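El rincón de tender de Plestura ya está montado

25/12/2019 - La tienda de artículos para el hogar Plestura ha terminado de instalar su rincón de tender, un espacio pequeño con paredes de papel floral y suelo de aspecto pétreo. Las piezas de madera clara se apoyan directamente en el suelo, y los visitantes podrán ver el montaje hasta que acabe el invierno.

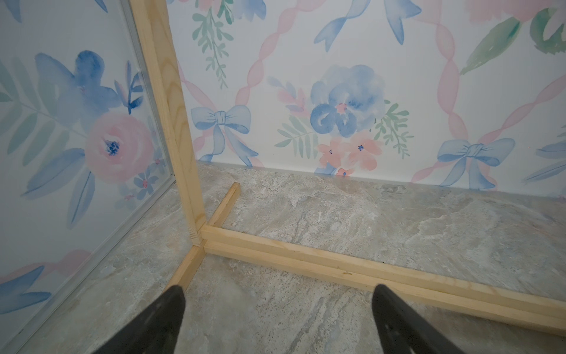 Papel pintado y perchas de colores

El diseño es de Géza Kozma, que eligió un papel de rosas y lazos en tonos pastel. Las perchas son de alambre en azul claro y rosa, y las pinzas siguen la misma gama. «Quería que tender una toalla resultara agradable también en un piso pequeño», explica Kozma. El presupuesto fue de unos 2.000 euros, papel incluido.

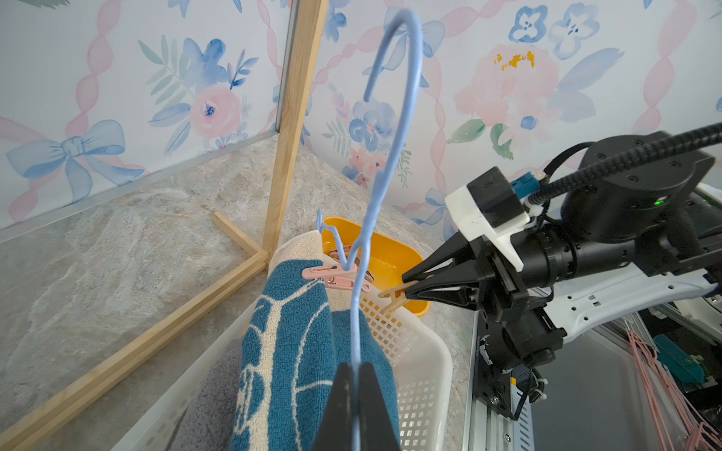

Percha azul claro y pinzas rosas, una de ellas en el borde de una toalla.

El perchero ocupa el fondo. Tiene dos patas, un travesaño de madera y una barra metálica para colgar. Plestura lo venderá por encargo desde enero, con un plazo de entrega de 10 días. Las perchas se venden aparte, en paquetes de cinco.
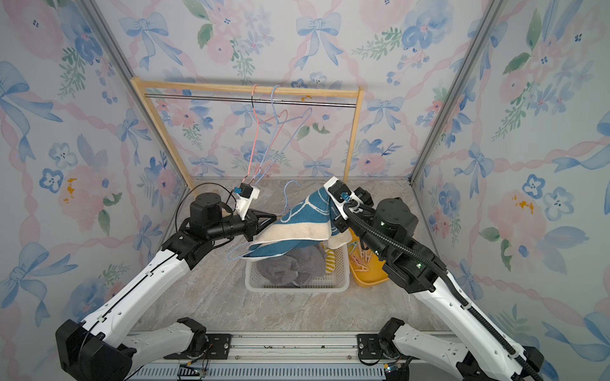

El perchero de madera clara, al fondo, con una percha rosa y varias azules.

La entrada es gratuita.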